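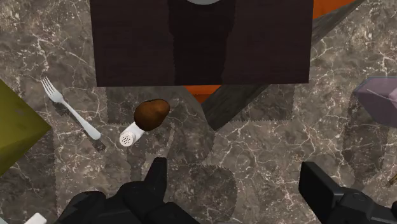 Kitchen Surfaces and How People Choose Them: my project report

So I picked countertops. My sister had just spent a whole winter fighting with her landlord over a stained one, and I wanted to know how regular people decide what to put in their kitchens. My project partner was Niamh Costello, who did most of the typing while I did most of the talking (sorry, Niamh!).

We wrote a short survey and handed it out at two places, the Saturday market and the lobby of the Vekeo building. We printed 400 copies, which was way too many, and got 241 back. I still have a box of blank ones under my bed if anyone needs scrap paper.

The first question was what people cared about most. I was sure it would be price. Nope! Cleaning came first, then looks, then price. Lots of people wrote extra notes in the margins, mostly about coffee, red wine and lemon juice. One person drew a little map of their kitchen with every stain marked, and I loved it so much I taped it to our poster.

Next came the stain test. Ngcobo, the stone yard out past the bus depot, let us have offcuts of marble and granite for free. We put drops of vinegar, cold tea and beet juice on each piece and left them for 48 hours. The vinegar left dull spots on the marble that you could feel with a fingertip. The granite did a lot better, though the beet juice left a faint pink ring on one piece that we hadn't sealed properly. My fault, I ran out of sealer and kept going.

Our teacher, Lerato Zulu, asked why we didn't test sealed and unsealed pieces side by side, and she was right, we should have. We also only asked people who had time to stop and chat, so renters in a hurry are probably missing from our numbers.

If I did it again I'd add laminate, and I'd start the stain test on a Monday so I wouldn't have to beg for the classroom key over the weekend. Niamh wants to do bathroom tile next term. I said maybe.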